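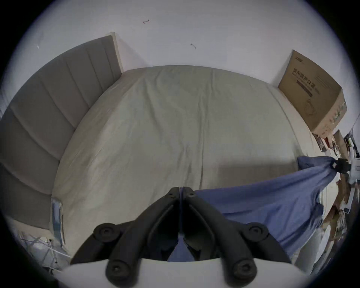
Fig. 3. Fitted sheet on the mattress, with the headboard at the left.

5.2 Putting on the fitted sheet

Please read this section before you open the sheet package. The Trellon sheet is made for the Zisteto upholstered bed, and it fits also other mattresses of the same size.

Before you start

Take all pillows and blankets from the bed. Check that the legs of the bed are tightened (see section 4). If the bed stands with one side at the wall, pull it out by the width of your hand, so you can reach the corners.

Caution: Do not pull the bed by the headboard. The padded panels can come loose from the back plate. Hold the bed by the frame only.

Steps

1. Wash the sheet one time before the first use. Dry it fully.

2. Lay the sheet on the mattress with the care label at the foot end.

3. Begin at the headboard. Lift one corner of the mattress and pull the elastic edge under it. Then do the second corner on the headboard side.

4. Go to the foot end. Pull the sheet toward you with both hands and put it over the third corner.

5. Do the last corner. This one is the tightest. Lift the mattress a little more and do not pull at the seam.

6. Push the side edges under the mattress, all the way along.

7. Stroke the surface with a flat hand, from the middle to the sides.

Note: Some soft wrinkles and shallow creases may stay on the surface, as in Fig. 3. They are not a fault of the fabric.

Note: If one corner jumps off again, the sheet is probably turned the wrong way. Take it off and begin again from step 2.

Caring for the headboard

Clean the grooves between the vertical panels with the soft brush of the vacuum cleaner. For stains use a damp white cloth and let the fabric dry before you push pillows against it. Bleach and steam are not allowed.

Caution: Cardboard boxes can have staples or rough edges. Check the underside before you put a box on the bed, and do not slide it over the sheet.

Spare sheets can be ordered with part number 400. Questions about sizes are answered by Yanling Jin at Grellico customer service, Tuesday mornings.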